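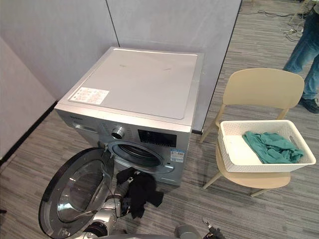 Photo: Svitlana Stetsiuk

Mon 25 November

Skenell playtest, fourth build. Two tables, Flurnley rules on one, my rewrite on the other. Svitlana ran the Flurnley side, I did mine and kept the log.

Orders phase still too slow. 21 mins for turn one on my table, and that was with people who'd played before. Problem is the courier chits. Player writes the order, picks a courier, rolls for the road, rolls again if the road passes a village, then the unit rolls to see if it understood. Four rolls to move a company over a hill. Cut the village roll. Fold it into the road table, bad result on a 2 or less.

Flurnley side much quicker but nobody cared about their officers. Svitlana's note: "they move them like draughts." Fair. Her lot lost a captain in turn three and just took the next card off the pile.

Morale. The shaken marker does too much. At present it stops movement, halves fire AND blocks new orders, so a unit shaken on the ridge never comes back. Halim garrison sat there the whole game. Try: shaken blocks orders only, fire as normal, moves away from enemy only. Need to check that against the river scenario where running away is basicaly the winning move.

Event deck is 129 cards now. Too many. Almost half never came up in any session so far. Weather ones are fine, keep. Supply ones all say the same thing in different words, merge. Rumour cards are the best thing in the box, everyone read theirs out loud, want more of those, fewer ambushes.

Utel map: hexes along the north road are mis-numbered again, same two as last time. Svitlana says she fixed it in the file so we must of printed the old one. Check before next print. Also the marsh colour and the wood colour look the same under the lamps.

Argument at the end over whether the colonel should see the casualty track. I say no, he gets reports, reports can be wrong. Svitlana says players will just ask across the table. Maybe hide it behind the screen and let the umpire read it out a turn late. Try both in February.

To do
- new road table, one page
- reprint Utel
- shaken rule, test on river first
- more pencils, the short ones are useless
- send Svitlana the log once I can read my own writting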